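工单：齿轮演示板，蓝色齿轮转动时每圈“咔”一下
提交人：Chenxi Tang
受理：Stinport 教具维护组，Zdeňka Šimek
优先级：低（提交人填的是“高”，已改）
状态：已关闭

问题描述（Chenxi Tang）
Gronville 活动室那块白色底板的齿轮演示板，两根金属轴，一根装蓝色大齿轮，另一根装小齿轮。大齿轮用手拨，每转一圈会响一下，声音不大，但很有规律，像有人在隔壁剪指甲。小朋友们已经给它取了名字，叫“咔咔”。我觉得这不是好兆头，因为一旦有了名字就不好换了。
星期五下午有一场开放活动，希望在那之前解决。
已经试过：拨快一点（响得更快），拨慢一点（响得更慢），反着拨（也响）。

回复1（Zdeňka Šimek）
收到。感谢提供三种速度下的听感。请补充：
小齿轮单独转的时候响不响？
大齿轮单独转的时候响不响？
两根轴有没有晃动？用手指捏住轴头，轻轻左右推，别拧。
另外请确认没有人给它上过油。上次 Hidutell 那边报修说“转不动”，打开一看，是有人抹了护手霜，薰衣草味的，清了一个下午。

回复2（Chenxi Tang）
没上过油。应该没有。我问了一圈，大家回答得都很快，快得有点可疑，不过齿面摸着是干的。
小齿轮拆下来了，单独套在轴上转，不响。大齿轮没拆，小齿轮不在的时候转它，也不响。合在一起就响。
轴不晃。底板放在桌上四角也平，我拿一张纸塞过，四个角都塞不进去。

回复3（Zdeňka Šimek）
那多半是啮合的问题，轴可以放过了。单独都不响，合在一起每圈响一下，通常是某个齿缝里有东西，或者某个齿碰伤了。每圈只响一下，说明毛病在大齿轮上，小齿轮转得勤，要是它的毛病，一圈大齿轮会响好几下。
请这样查：
第一步，拿铅笔在大齿轮朝外的平面上、靠近轮缘的地方点一个小点，只点一个。
第二步，装回小齿轮，慢慢拨，听到响就停手，看小点在什么方向。
第三步，重复三遍，看小点是不是每次都停在同一个方向。
第四步，在啮合的位置附近找，左右多看几个齿。建议用手电斜着照，别正着照，正着照什么都像好的。

回复4（Horacio Jara，抄送进来的）
路过说一句，Cabral 那套我也遇到过，后来发现是齿轮装反了，轮毂那一面朝了底板，整个齿轮往外垫高了一截，跟小齿轮只咬住半边。建议先看一眼朝向，省得点铅笔。

回复5（Chenxi Tang）
朝向我看了，轮毂在外面，底板那边是平的。我认为没有反。但我昨天也认为自己带了钥匙，所以请两位再确认一下。小齿轮还没装回去，下面那根轴空着。
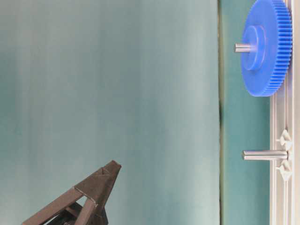
白色底板、蓝色齿轮与下方空着的金属轴

回复6（Horacio Jara）
没反。轮毂朝外，轴头也从轮毂中间露出来了。我收回刚才的话，请继续点铅笔。

回复7（Zdeňka Šimek）
同意，朝向没问题。顺便，这个角度齿缝里有没有东西是看不出来的，齿太密，还是得上手电。轮子先别硬拔，要拆的话两手捏住轮缘，平着往外退，别拿螺丝刀从底板那边撬。底板上会留印子，而印子是要写进盘点表的，盘点表归 Catalina Vergara 管，她看得很仔细。

回复8（Chenxi Tang）
找到了。
铅笔点三遍都停在同一个方向。用手电照，旁边的齿缝里卡着一小片透明的东西，拿牙签剔出来，是胶带，大概指甲盖的四分之一。贴得非常平，手摸是摸不到的，我先前说齿面干干净净，现在收回。
剔掉以后装回小齿轮，拨了二十圈，不响。换了个人拨，也不响。
胶带哪来的没有查到。上个月有人用它往齿轮上贴过名牌，名牌写的什么大家都记得，谁贴的大家都不记得。

回复9（Oriana Acuña）
从使用方的角度补一个需求：小朋友问“咔咔”去哪了，能不能装回来。

回复10（Zdeňka Šimek）
不能。需求已登记，不予排期。

处理记录
原因：大齿轮齿缝内有胶带残片，经过小齿轮时受压发声。
处理：牙签剔除，齿面用干布擦过一遍，未使用任何液体。
更换零件：无。
备注一：铅笔点请用橡皮擦掉，别用酒精，蓝色那批料没试过酒精，我也不想从这张工单开始试。
备注二：以后要在齿轮上贴东西，请贴在平面上，离齿远一点，或者贴在盒盖上。最好贴在盒盖上。
备注三：同类报修先查齿缝，再查朝向，最后才怀疑轴。这块板的轴到目前为止被怀疑过三次，每次都是冤枉的。

关闭后追加（Chenxi Tang）
铅笔点擦掉了。星期五照常用。小齿轮收盒的时候差点少一个，后来在 Horacio 的杯子旁边找到，不另开工单。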